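Clemville Shared Workshop -- Building a Small Arm
Handout for Session 4: Wiring, Centering and the First Reach

Welcome back, everyone, and well done for getting through all that sanding last time (I know it was dusty, and I know the elbow links fought back). Tonight we move from plastic to power, which is the part most of you signed up for. Please read this through before you plug anything in, even if you have built one of these before, as a few things have changed since the October group.

What you need at your bench

Your printed links and gripper, the servos from your kit bag, two boards, jumper wires, a small screwdriver, and the 5-volt supply. The Vunda supplies are on the shelf by the door. If yours has a loose plug, put it in the tray marked Repair and take another one -- please don't put it back on the shelf, or the next person will spend half an evening looking for a fault in their code.

1. Center before you screw

Before any horn goes on, run the centering sketch and let each servo go to its middle position. Wait for it to settle. Only then press the horn on and put in the screw. If you have already screwed yours down, don't worry, take it off again and start over; it costs you 10 minutes now and saves a great deal of muttering later.

2. Leave slack at the wrist

The wrist cables need more room than you think. Make a generous loop, then move the wrist by hand with the power off, all the way to both ends, and watch whether anything pulls. I used to tie mine down very neatly and broke a good many leads that way.

3. Power up with your hands clear

Check ground first, then the supply, then the signal wires. Start at 20 percent speed and keep it there for the whole session, please, however well things seem to be going. In the Pikby settings file the line is called speed_limit, near the top.

4. Set up your reach test

Lay a sheet of plain white paper in front of the base and put one light object on it. A die is a lovely size for this. Bring the gripper down over it in small moves, and pencil a mark on the paper whenever you change an angle you want to keep.

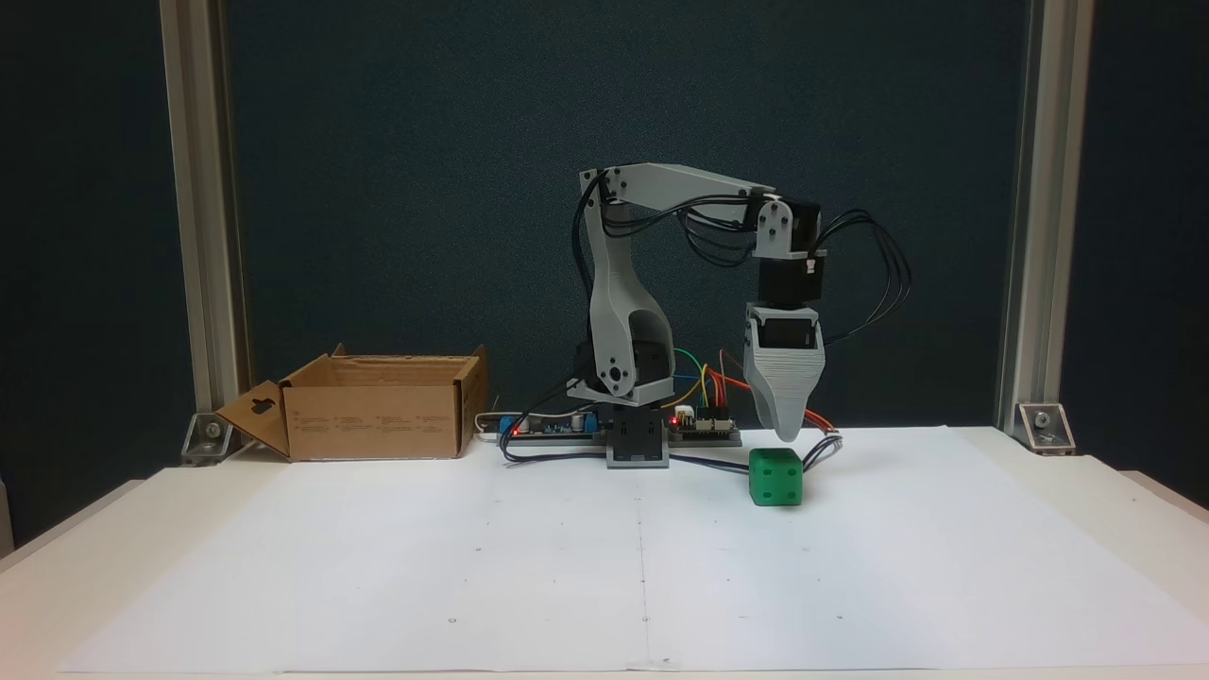 5. Write down your angles

Copy the four joint values into your notebook, with the pose name next to them: home, above, down, closed. The Tokgöz worksheet has a table for this on the back. We'll need all four poses on Wednesday, when we string them together with a 60 millisecond pause between steps, so do bring the notebook along with the arm.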